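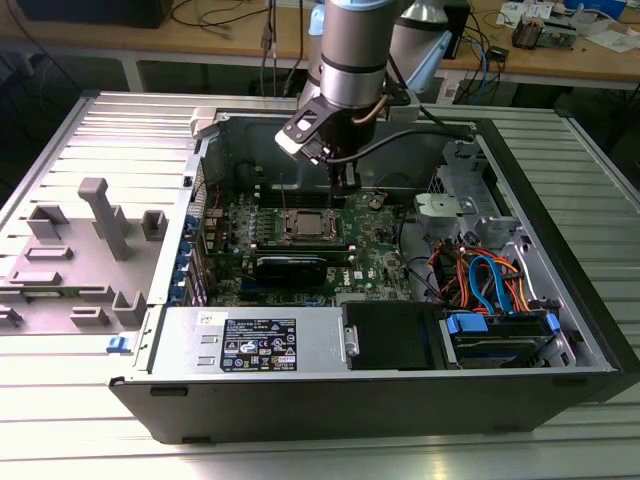
Desktop computer with the side panel off, open on the work surface.

Start > About Radwan > Who we are

About us Courses Evening classes Prices Find us Contact

Reading time: 3 minutes

Radwan is a language school for adults in Kestthorpe. We teach English for work, mostly to people who already have a trade or a profession and now need to do it in a second language. Our students are electricians, nurses, cooks, bookkeepers, computer technicians, drivers. Many of them speak English well enough in the shop or at the bus stop, but they become quiet in a meeting, and this is the thing we want to help with.

The school opened in June, with 9 students and one room above the bakery on Prolow Street. We, the founders, both learned English as adults. We still make small mistakes, and you will maybe find one on this page. Our teachers correct us too.

Today we have 64 students in the day groups and the evening groups together. Over the years 341 people have finished a full course with us. Some of them come back later for a writing course, or they send a cousin.

How we teach

A group has never more than nine people. Each course lasts six months, with two lessons in the week. In the first lesson we ask every student to bring words from the job: a form, a manual, a safety sheet, an email which was difficult to answer. From these papers the teacher prepares the next weeks. A group of technicians will learn how to explain a repair to a customer who is angry, and how to say "slot", "socket" and "bracket" so that the person on the phone understands. A group from the hospital kitchen will need very different words – and also a different kind of politeness.

Grammar we teach when it is needed. The past tense comes early, as everybody must report what they did yesterday. The conditional comes when we practice complaints.

We have our own textbook, Nivirness. It was written at the school and printed in small numbers, and the second edition has more listening exercises with accents from different countries. Students get it on the first day, the price is included in the course.

Who can join

You must be 18 or older and able to read simple English. Before the course there is a short talk with a teacher, 20 minutes, to find the right group. It is free and you do not have to prepare. If you are a complete beginner, we will tell you about the classes in the public library, which are good and cost nothing.

Companies can also book a group at their own workplace. We then come to you, early in the morning or after the shift.

Where we are

We are still on Prolow Street, but now on both upper floors. The entrance is on the left side of the bakery, the bell says Radwan. There is an elevator. The office is open Monday to Thursday in the afternoon, and on the other days you can leave a message – we call back the next working day.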